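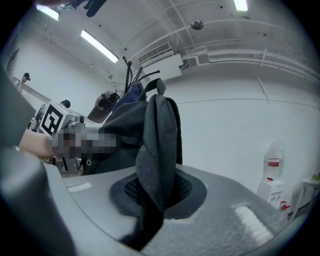 Fig. 1. Coat rack in use: cap, navy garment and black backpack on the hooks.

4. Loading your Hostow coat rack

By now the center post should be standing straight and the hook arms fanned out at the top, tips pointing up and outward. Take your time with this part — it's the pleasant bit, when the hallway starts to feel lived in.

1. Hang clothing first. A jacket or sweater likes a hook to itself, with a little room to drape.

2. Add the backpack next, by its top handle loop and never by a shoulder strap. It can hang in front of a garment, as in Fig. 1, and both will be perfectly happy.

3. Save a spare hook for caps. A tilt to one side does no harm at all.

4. Step back and look at the post. If it leans, move the heaviest bag to the opposite side.

Note: Black straps show lint quickly, so a once-over with a dry brush now and then is time well spent.

Caution: Please empty heavy books or laptops out of a bag before hanging it, and don't let children pull on dangling straps.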